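Skimby, three weeks in: a review from the bench

I've been putting off writing this up, mostly as I kept changing my mind. Skimby is the learning method that came out of Fededum in August, and the pitch is simple enough. You show two robot arms how to do a fiddly job by driving them yourself, it learns from your goes, and then it gets better by asking you to redo only the bits it was unsure of. The job I picked was memory modules in an old Dell tower – out of the fixture plate, into the slot, press till it clicks. I fancied something with tight tolerances and plenty of stuff in the way, and old office PCs are cheap if you bend one!

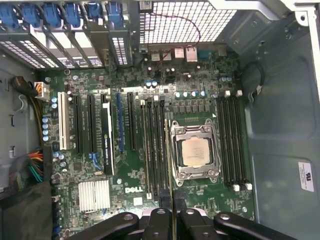
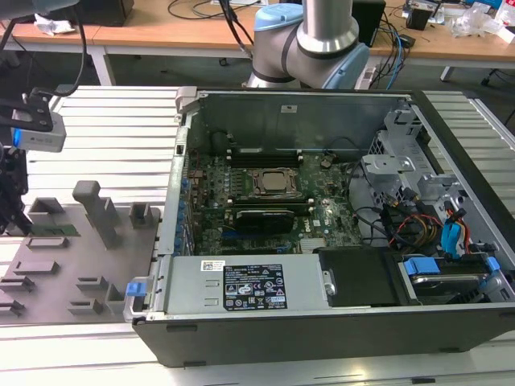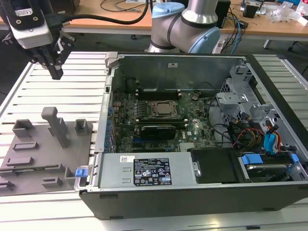 Adelino Ramalho wrote back when I posted my first notes: you're being too kind about the wrist view, I ran Skimby with the side cameras alone and lost hardly anything until the last few millimetres, where it went completely to pieces, so please tell people which part of the job they're paying for.

Fair point, and I'll get to it. He's right that the last few millimetres are where everything happens.

## Getting it going

Setup took me most of an afternoon. The install itself was fine (one command, one long wait, one cup of tea) but the calibration step is a pain. You have to line up the wrist cameras and the fixed ones so that they agree on where things are, and the guide skips a step between saving the camera poses and loading them. If your arm heads confidently for a spot a hand's width off, that'll be it. Go back, load the poses by hand, restart.

After that you record your goes. The paper suggests 1000 for an insertion task. I did 900, then my wrists gave up and I decided that was near enough. You get quicker as you go along, and this brings a problem of its own: my late goes were much smoother than my early ones, and the early ones had me hunting about above the slot like somebody trying to get a key in the door at midnight. Skimby learned the hunting. It was rather charming for a day and then very much not.

I threw out the worst of the early batch and trained again, and the wobble mostly went. I'd love a button for that. As it stands you're scrubbing through recordings one at a time and typing file names into a list, which is no way to spend an evening.

## The clever bit

So, the asking-again part. Once you've got a first version trained, you let it run, and it keeps a sort of running score of how sure it is. When the score drops, the arm stops where it is and waits for you to take over. You finish that bit by hand, it saves the correction, and off it goes again.

I came in doubtful. I've used Dreten before, which does a similar thing but stops for every little thing – a shadow, a cable that's shifted a bit – and you end up babysitting. Skimby is far calmer. It sailed through the reach and the carry almost every time, and saved its stopping for two places: just before the module meets the slot, and just before the push. Those are the two places I'd have chosen myself, so that won me over quite a lot.

I added 40 corrections in my first session and retrained overnight. The difference in the morning was plain to see. Before, it would touch down at a slight tilt and try to push anyway (horrible noise, I don't recommend it). Afterwards it would touch, rock back a little, straighten up and then go in. I hadn't taught it the rocking on purpose, but when I went back through my corrections I was doing it nearly every time without noticing.

## Now, the cameras

Back to Adelino's grumble. I tried it his way, with the wrist views switched off, and got much the same thing as he did. Reaching over, picking up from the plate, carrying across the case: all fine from the fixed cameras. Then it arrives at the board and it's guessing. With the side view you've got metal walls and cable bundles to see past, and a slot is a very thin thing to find from over there.

With only the wrist views it was the opposite. Lovely at the slot, hopeless at finding its way home after a bad pick-up.

You want both, then, and I think the Skimby people could be clearer on this. The paper has one table with the wrist cameras removed and it gives a single overall score, which hides where the trouble is. If they'd split it into reach, line up and push, you'd see it straight away. I'd be more careful than I was in my first notes, too: the wrist cameras aren't making the whole thing better, they're rescuing one short stretch of it.

## What I didn't like

It's hungry. My recordings came to 3587 files once all the corrections and retries were in, and it wants to go through every one of them again whenever you retrain. There's a setting for training on just the new ones, but when I used it the arm forgot how to pick up from the back of the plate. I went back to the slow way.

It's also poor at knowing when it has finished. The push is judged from the pictures, and a module that's seated at one end and proud at the other looks awfully like a finished job. Mine would let go and back away quite happily from a half-seated module. Teodoro Galindo suggested feeding in the motor currents as an extra signal, and that did help, though you have to edit a config file that has no comments in it at all and I broke it twice.

And moving things upsets it more than I'd hoped. Slide the tower along the table a little and it copes. Turn it a few degrees and the stops come thick and fast. The paper says it handles changes in pose, and to be fair it does say small ones, but I'd read that more generously than I ought to have.

The gripper matters too, by the way. I started with a pair of rubber-tipped Bouchard fingers and they were too fat to get down between neighbouring slots. Go narrow if you're working inside a case.

## Would I keep it?

Yes, I think so. For a job with one or two really hard moments and a lot of easy travelling in between, it spends your time in the right places, and I haven't had that from anything else I've tried. For a job that's hard all the way through (threading a cable, say) I suspect you'd be correcting it constantly and might as well record more goes at the start.

If you're going to try it, be fussy about your early recordings and bin the messy ones before you train. Do your corrections in short sittings. Leave the wrist cameras on. And check both ends of the module yourself before you power anything up.

I'm having a go at the CPU bracket next, lever and all. I've got a box of dead boards to practise on, and I'll put the settings up once I've stopped changing them.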